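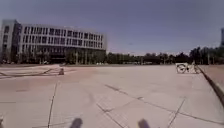
Words: Britta Lenz | Campus & Study

Mỹ Huỳnh got the email at 4 in the morning, read it twice and went back to bed. Told her mum at breakfast. The Veltatov bursary, a full term at Griscombe, fares paid.

She is in her second year of nursing. Wants to work with older patients, always has. Spent last summer on night shifts at a care home and filled three notebooks with what residents told her - recipes, mostly, and a few grudges.

The notebooks got her in. Her tutor, Hilde Verhoeven, made her type up a dozen pages and send them off with the form. "She thought they were scruffy. They were the best thing in there."

There were 600 applicants this year and 48 places. Till Stüber, who went in the last round, has already warned her about the reading list. And the laundry room.
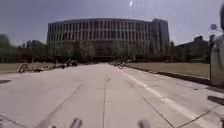

The curved block and its trees, seen from the walkway.

Huỳnh leaves in February. Before that, two exams, a placement report and a passport that still hasnt come. She'll take the classes on dementia care and one on medical history, which doesn't count towards her degree. Doing it anyway.

The notebooks are going too, plus a fourth, blank. Her mum wants a phone call every week - they have agreed on every otehr week.

Forms for the next round are with Birgit Hamann in the study abroad office.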